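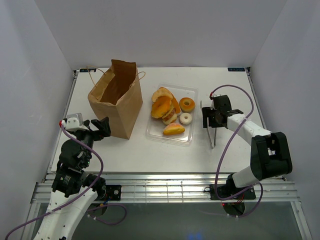
Brown paper, twisted handles, standing open. Fifteen cents at most checkouts, more if there is a ribbon.

The cupboard beside my fridge holds a paper bag full of paper bags. I suspect yours does too. Mine came from a bottle shop, a bookshop, two chemists and a place in Clerkport that sold me a candle I didn't want for a person I didn't much like. I have kept every one, on the grounds that they are good bags.

A good bag, for those raised carelessly, is one with handles. Bags without handles go to the compost or the lunchbox. Bags with handles are promoted to the cupboard, where they wait for an occasion equal to their talents. The occasion is supposed to be lending somebody a casserole dish. I last lent a casserole dish in June, and it went off in a tea towel.

My mother-in-law, Padmavathi Namboodiri, belongs to the older school, which folds. She flattens each bag along its original creases and files it upright by size, and she can lay hands on the right one in the time it takes me to find the cupboard light. I have seen her turn down a gift in order to keep the bag it came in. To her mind my method, known in our house as shoving, is the reason the country is in the state it's in.

What interests me is how quickly we transferred our loyalties. The plastic bag was a family member for decades. It lined the bin, carried the wet bathers home and went over your foot when the gumboot leaked. Then it was banned and we all agreed, rather smugly, that we had never cared for it. The paper bag moved into its room before the bed was cold, and it does almost none of the same work. You cannot put wet bathers in it. You can barely put a cold bottle of milk in it on a warm afternoon, as I learned on the footpath outside D'Souza Fruit & Veg. Sowmya D'Souza came out with a mop and a second paper bag, and charged me for the bag.

We paid for them, that's the trouble. A thing that costs nothing can be thrown away with a light heart. A thing that costs fifteen cents is property, and property has to be housed. I would happily leave a dollar coin down the side of the couch for a year, but ask me to put a sound paper bag in the recycling and I turn into my grandfather with his jar of bent nails.

My friend Murali Nair believes in the calico bag, and owns so many that he keeps them in a suitcase. All of them live at home while Murali is at the shops, buying paper ones. I raise this only because he has described my cupboard to other people as a fire risk.

There was an attempt at reform over the holidays. I took everything out, put it on the kitchen floor and resolved to keep 6. By lunchtime I had thrown out one, a floppy thing with a torn handle, and on Monday I needed a bag with a torn handle to carry lemons next door, or at least I needed a bag I wouldn't mind losing. All the rest were too good. I bought the neighbours a box of chocolates instead, and they put it in a bag for me.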